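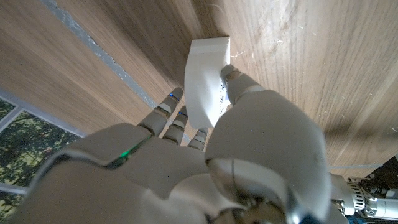
Plornside Film Archive Project: Progress Report to the Karagiannis Fund
Sunday, August 21, 2022

The project preserves and screens regional features and short films. This report covers work completed since May. The grant period has 11 months remaining.

Film Transfer

Digital transfer is complete for 21 of the 30 titles on the approved list. The remaining titles include two features with damaged soundtracks, which have been sent to Asow for audio repair. Delivery was delayed by a late shipping confirmation, and the transfer schedule has been revised to match. No change to the total budget is requested.
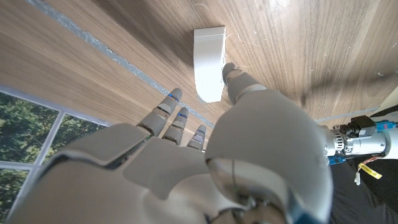 Rights and Clearances

Written permission to screen is in hand for all of the short films. Music rights for the feature "Ilo" remain open. The distributor has asked for a separate fee covering the closing song, and a revised offer is under review. Public screening of that title is on hold until terms are signed.
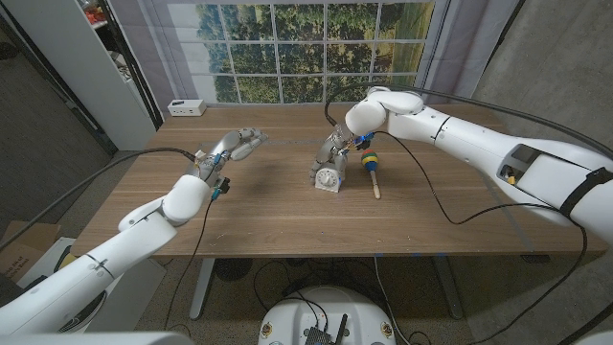

Small white kitchen timer in a robotic hand at a wooden table.

Public Program

The spring series was held as planned. Audience surveys showed strong interest in short films before the main feature, and the fall series will follow that format. Captioned prints will be offered at every matinee. 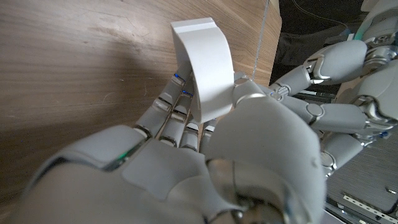 Curved white plastic piece in a robotic hand.

Budget

Spending is within the approved amounts in all categories except shipping, which is over by about 2 percent. The difference will be covered from the printing line. Receipts are attached as Appendix B.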